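3.2 Bag form and closure placement
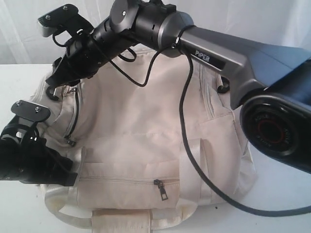 Figure 2. Canvas-like tote in off-white or beige, lying on the white tabletop. Front zipper with hanging pull; zippers toward both sides.

Soft bags are harder to describe than boxes or cases. A box keeps its shape when it is empty, and its height, width and depth can be read from any of its faces. A fabric tote has no fixed outline. The front panel sinks where there is nothing behind it, the side panels fold in or out, and the handles fall wherever they are dropped. Earlier work on household storage has mostly treated such bags as a single class, often under the heading "soft container," with no further division. For the present study this was too coarse, as the way a bag is packed depends a great deal on where it opens.

We therefore sorted bags by closure placement first and by size second. Three positions were used: top edge, front panel and side. A bag may have closures in more than one position, and in that case it was entered under all that apply. The tote in Figure 2 is of this mixed kind. It has a horizontal zipper on the front panel, ending in a dark metal pull, and a vertical zipper down the left side panel with a smaller dark pull. A further vertical zipper seam runs along the right side. The coding sheet records each of these on its own line, so that a front pocket is not confused with an opening into the main compartment.

The distinction matters for the household diaries discussed in Section 4. Respondents in the Wenell and Perkholm samples were asked to write down where they put small items when packing for a day away from home. In the first round they wrote only "in the bag" or "in the pocket," and the entries could not be linked to a particular part of the bag. The diary form was changed in August to include an outline drawing on which the respondent marks the place with a cross. After the change, 1722 entries could be assigned to a closure and 693 could not. Most of the unassigned entries referred to bags with more than one zipper on the same face, where the cross fell between them.

Fabric and surface

Fabric was coded by look and hand feel only. We did not test fiber content, and labels sewn into the bags were not used, as many had been cut out or had faded past reading. Plain woven fabrics with a visible coarse texture were entered as "canvas-like" whatever they were made of. Color was entered as one of nine broad terms. Off-white, cream and beige were at first kept apart, but two coders working on the same bags under the same light disagreed on these so often that the terms were merged into a single pale group. The merged group is used in all tables.

Wrinkling was recorded but is not used as a measure of wear. A new tote that has been shipped folded can be more creased than one that has been carried every day for a year. Wear was judged instead from the stitching at the base of the handles, from the corners and from the zipper tape. Loose threads at the handle base were the most common sign. Stains were noted in free text and are not analyzed here.

Straps and handles

Straps and handles were treated as part of the bag even when they could be removed. For each one the coder entered the color, whether it matched the body, and whether it crossed a closure when the bag was laid down. The last item was added late, after we saw how often a strap had to be moved before a zipper could be reached. Wide straps sewn flat to the front panel are a special case. They divide the panel visually, and a zipper beside such a strap tends to be described by respondents as being "next to the strap" and not by its position on the bag. In Figure 2 a wide cream strap runs down the right-center of the front, and a cream handle curves along the lower edge.

Tabs and small loops were entered separately from straps. They are easy to miss, especially when they are the same color as the body. The Renaud list of bag parts, which we otherwise followed, has no entry for them, and we added one. Diary respondents gave several uses for loops: hanging the bag on a hook, clipping on keys, and holding an umbrella. Several said they had not noticed the loop until they filled in the form.

Position during coding

All bags were laid flat on a table with the front panel up. We considered standing them, as a shop would, but most of the totes would not stay upright without filling, and filling changes the shape of the panels. Laying them down has its own cost. The depth of the bag is lost, and the side panels can only be seen in part unless they are pulled out by hand. Coders were told to smooth the front panel once and then leave it alone - repeated smoothing gave different widths for the same bag, in one case by more than a hand's breadth. The bag was then turned over and the back panel coded in the same way.

Width was taken at the widest point of the body and did not include side loops or handles. Height was taken from the top seam to the bottom seam. Where the top seam was hidden under a folded handle, the handle was lifted and the measure was taken again. Zipper length was measured along the teeth, with the closure shut.

Agreement between coders was high for closure placement and for strap color, and lower for fabric. The weakest item was the division between a pocket and a main compartment when the zipper was closed. Coders were allowed to open each zipper once to settle this, and the entry was marked when they did so. The Zerker checklist, used for the hard-sided cases in Section 3.3, does not have this step and none was needed there.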